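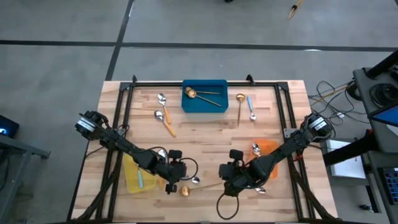

Sourdough and rye notes, Sun 27 July

Okay, starter first. The Kikstead rye was well past its peak when I got in, sunken in the middle and smelling like nail polish. Fed it 30 g of old starter to equal flour and water and left it on the shelf by the door. By lunch it had doubled, so I'm not worried about it (yet!).

Kanyarat Wiriya thinks I've been overproofing everything since March and I'm starting to believe her. The kitchen was so warm this week that the dough kept getting ahead of me. I cut the bulk short on the first batch, shaped it while it still felt a bit tight, and it sprang up better than anything I've made all month. Crumb was more even too. Second batch I let go the full time to compare, and it spread out like a pancake on the stone. Edible, great toasted, not something I'd hand to anyone.

Flour: finished the bag of Droven whole rye and opened the Lostik. The Lostik is a coarser grind and drinks way more water. I added a splash, then another splash, and forgot to write down how much, so that number is gone. Next time weigh the jug before and after. Same salt as always.

Caraway test. Faisal Mengal brought me seeds toasted two ways, light and dark, and we tried both in the small loaves. Dark smells amazing coming out of the pan and then goes bitter in the bread. Light wins. I'd still like to try dark on the crust only, with a little malt syrup brushed on so it sticks.

Oven is running hot on the left again. Turned the loaves at 11 minutes, should have done it sooner, the heels were close to black on that side. Bake was 40 minutes total, lid off for the second half.

Oh, and Triệu wants the recipe for the seeded one on a single page for the bake sale. I keep promising it and the page keeps growing! Leave out the soaker, they can pour in the seeds dry.

To do:
order more rye before Thursday
wash the linen, it's getting musty
cut into loaf 2 tomorrow morning and check if the middle is still gummy
ask Kanyarat for her bulk times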